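Part-time jewelry sorter, Ralent Resale

Ralent Resale buys household lots and sells the small items through our shop and online. We are looking for two people to sort, match and box jewelry. Most of it is costume jewelry: rings, hoops, chains, bead strands, pearl strands, brooches. It comes to us mixed together, often tangled.

What the work is

You take one box at a time, pick out the rings and earrings, pair the earrings where a pair exists, and put necklaces back so they do not knot. Single earrings go in their own bag. You write a line for each box on the intake sheet. The last estate lot, from Panis, came to 1,228 pieces, so the work is steady.

What we need from you

Good close-up eyesight, with or without glasses. Steady hands. Patience with thin chains and small clasps. You should be comfortable sitting for 40 minutes before a break. Experience with jewelry is welcome but not required. We do not ask you to value anything or test metals; that is done at our Vostari counter.

Hours and pay

Mornings, 3 shifts a week, starting in May. Pay is hourly and we will tell you the rate when we call. Parking is free behind the building.

How to apply

Send a short note with your phone number and the mornings you can work, or leave it at the Qaisi front desk. No résumé needed. We will ask you to come in and sort one small box, and you will be paid for that time.
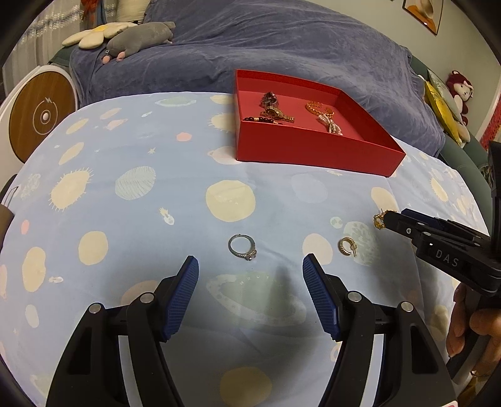 Applicants who have worked for us before should say so in the note. They do not need to do the trial box again.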